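Supper Club Minutes, 30 August 2021
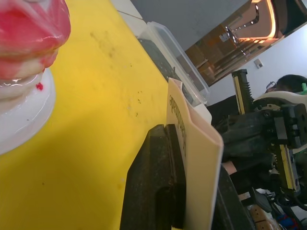

OK so I'm typing these up in my pajamas with coffee, and if I got something wrong, yell at me in the comments! We met at Lenard's place in Rindthorpe. Cristian Carhuamaca ran things, I scribbled, and Cordeiro showed up late with key lime pie (forgiven).

Last time's minutes: approved, after I fixed the part where I spelled Fastus wrong. Twice.

Money: we have $325 in the kitty. Lenard wants a second slow cooker. I said we should hang on to it for the February weekend, and we went back and forth until the pie came out. Vote was 4 to 1 for saving. Sorry, Lenard!

Fall race: Cordeiro is signing us all up for the Fastus 10K – yes, even me, and I haven't run since my knee thing. Cristian will email the training plan.

Recipe swap: soups next time. I'm doing my mom's lentil one. No repeats of the beet chili, please (you know who you are).

Netflix night: moved to Cordeiro's, because her couch is bigger. The gate code there is 3321.

We quit when Lenard started yawning. Cristian still has my blue casserole dish and promises to bring it next time.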